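About Stoltier

We rent out rooms for workshops. Started on Clonberg with one room, 19 chairs and a secondhand couch. Concrete floor, whiteboards on casters, power where you need it. Roll a board over, start writing. 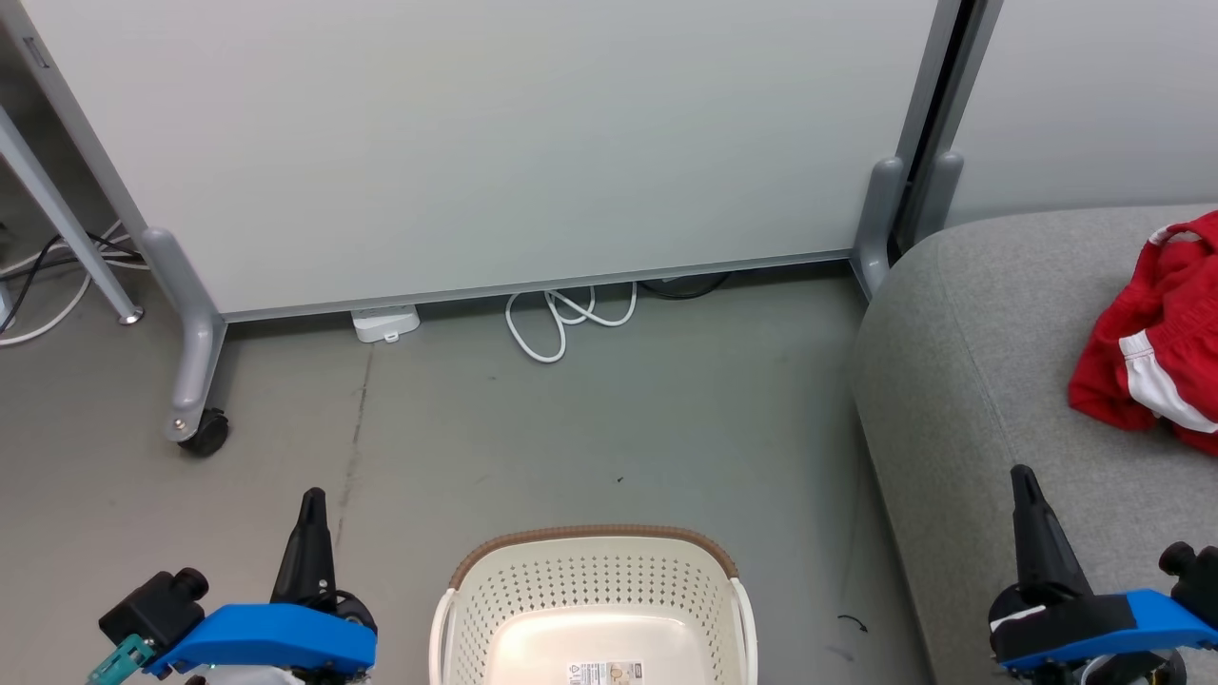

Arsenault wrote back that the boards were great but could we please do something about the cords. Fair. Cord tidying is now a Sunday job, 60 minutes, and we're geting better at it.

Boards get wiped between bookings. Markers on request.
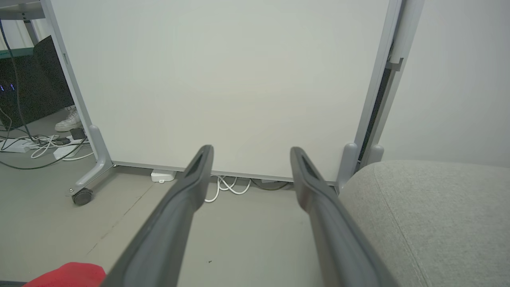

1 min read

Bookings open at 10. Need a second board, just ask. Want the couch moved, ask that to.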